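Thread on waffle-weave cotton as a table covering, as I keep being asked about the pink one. Mostly notes on washing, shrinkage and how it behaves under small objects. 1/

Waffle weave is a structure, so the fibre can be anything. Mine is cotton. The floats on each face pull in as the cloth relaxes and form the raised ridges round each square. Off the loom it is nearly flat. The cells only form properly in the first wash. 2/

This means shop measurements are close to meaningless unless the label says prewashed. Measure the table, add the drop you want on each side, then add a generous allowance. I lost most of a side drop on my first one by trusting the packet. 3/

Shrinkage is worse along the length than across it, at least on the two I have owned. Wash at the temperature you intend to use for the rest of its life. If you wash cool and then go hot a year later, it shrinks again. 4/

Fringe: the front edge on mine is fringed, so there is no hem to pucker. A hemmed waffle cloth nearly always ripples, as the hem is three layers of flattened cell and the body is one layer that wants to contract. 5/

The drawback is that fringe tangles in the machine. I fold the cloth with the fringe inside and put it in a net bag. Alun Bellis ties his in bunches with cotton tape before washing, which works but takes an evening. 6/

Now the part people ask about, which is whether things sit properly on it. Short answer: broad flat bases yes, narrow ones no. 7/

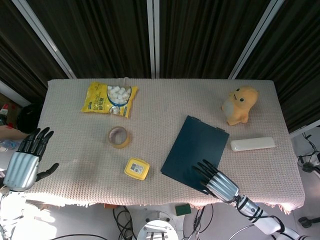 The pink cloth in use: snack bag, packing tape, small yellow tub, navy board, plush chick, white block.

Packing tape is the easy case. Laid flat, the roll spans plenty of ridges and won't rock. On its edge it will find the lowest line in the cloth and follow it. Lay it flat. 8/

Small square tub, rounded corners: fine when full, less so when empty. A light tub will perch on a couple of ridges and tilt if you press one side of the lid. Press in the middle. 9/

Rigid boards and folders bridge the ridges completely. They slide less than on bare wood but they can drag the cloth with them. If you pull one towards you by the near edge, hold the cloth down with the other hand. 10/

Snack bags do not care what they are on. Crumbs do. They go into the cells and stay there, and wiping pushes them further in. Shake the cloth outdoors, fringe downwards. A handheld vacuum without the brush also does it. 11/

Plush toys pick up lint from new waffle cotton and give some back. After 5 washes mine had stopped shedding. Before that I would keep anything dark or fluffy off it. The chick is orange, so pale pink fluff doesn't show much unless you look closely. 12/

Sille Bergmann asked about underlay. I use a thin felt one, cut slightly smaller than the table top. It stops the cloth creeping and takes some of the noise out of hard things being put down. Avoid the rubbery mesh sort — it catches in the cells and leaves a print. 13/

Colour: pale pink shows tea at once, which I count as a point in its favour. You treat it the same day. Cold water from the back of the cloth first, then ordinary detergent, then the wash. Don't rub. Rubbing flattens the cells and you end up with a smooth patch where the stain was. 14/

Ironing: don't. It does what rubbing does, over the whole cloth. Pull it square while damp, dry it flat or over two lines, and leave it alone. 15/

Fabric softener: also no. It coats the cotton, and the cloth gets limp and absorbs less. Eluned Prothero disagrees and has told me so at length. Her cloths are very soft and they do not soak anything up. 16/

Storage: roll it round a cardboard tube. Folded for months, it keeps a crease through the cells that only washing removes. I put mine away in November last year, folded, and had to wash it again before it would lie flat. 17/

Someone will ask about oilcloth over the top. It works, but you then have an oilcloth with bumps in it. 18/

Still to test: a linen waffle of the same size. Ionuț Voicu has one and says it shrinks less but sheds for longer. I'll add to this thread once I've had it through the machine a few times. 19/19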